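Planning the Budget for a First Food-Handling Arm

I love this part of the job. Before any quotes come in, a robot budget is a blank page and a pencil, and getting it right early means the fun bits later stay fun. These steps are how we plan a bench at Leltside, where a single arm practises moving pretend breakfasts from plate to plate.

Step 1. Write down the task before the kit

One sentence will do. Ours was "pick up one item of food and put it on another plate". Add what the items are like: flat, round, floppy, shiny. Everything you buy hangs off that sentence, and you'll be amazed how many add-ons drop off the list once it's pinned up.

Step 2. Budget for the gripper as its own line

People fold the gripper into the price of the arm, and then there's nothing left when the first one doesn't suit. Give it a separate line and put 2 spare sets of fingers under it. Fried eggs are a splendid test piece – thin at the rim, domed at the yolk, and quick to show up fingers that are too chunky.

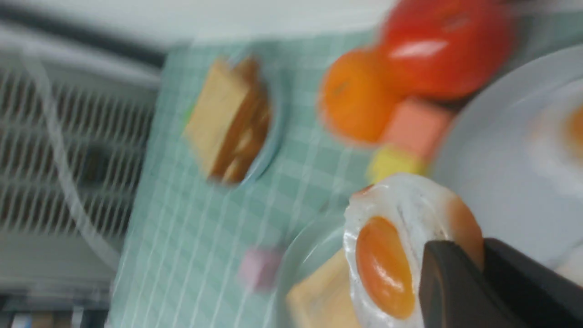
Sorin Jitaru wrote in to say that he would go further and hold back money for a second style of gripper from the start, even if it's never ordered. He had planned on one, spent the leftover on a nicer bench, and then waited until August for the next round of funding. Good advice, and I've changed our own sheet to match.

Step 3. Price the cables, mounts and cameras

This is the dull bit, and I'm still fond of it! Go round the bench with a notepad and list every lead, clamp, bracket and power block. For cameras, decide which views you want first. A close view near the fingers and a wider one over the table do different jobs, so cost them separately. When we compared quotes, Tanell listed the brackets one by one and Keskinen put them in a bundle, so I split the bundle out by hand before looking at the totals.

Step 4. Set aside money for things to pick up

Toy food is cheap and cheerful, and you'll want more of it than you think. Buy several of the same item as well as a good mix. A heap of bread slices asks much more of an arm than one slice lying flat, and you can't try a heap if you only bought one. Plates and plain coloured cubes go on this line too. Ours is capped at £50, topped up when things wear out.

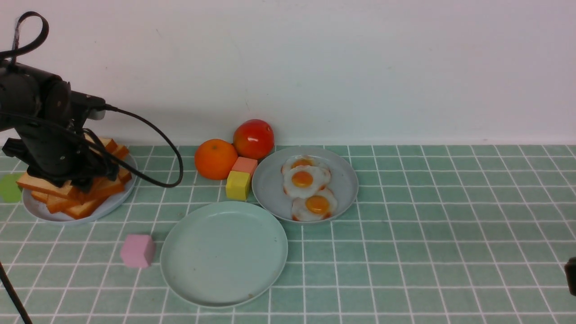
Step 5. Put hours in the plan

Setting up takes time, and so does putting everything back between runs. We allow 4 weeks from delivery to the first proper trial, with one person on the bench each afternoon. If the work is moving to another site, as ours will when the Gretcombe room is ready, add the packing and the second set-up as well.

Step 6. Ask for quotes

Send every supplier the same sentence from Step 1 and the same list from Step 3. Ask for delivery times in writing, along with the price of spares bought later. Then put the replies side by side on one sheet and enjoy crossing things out.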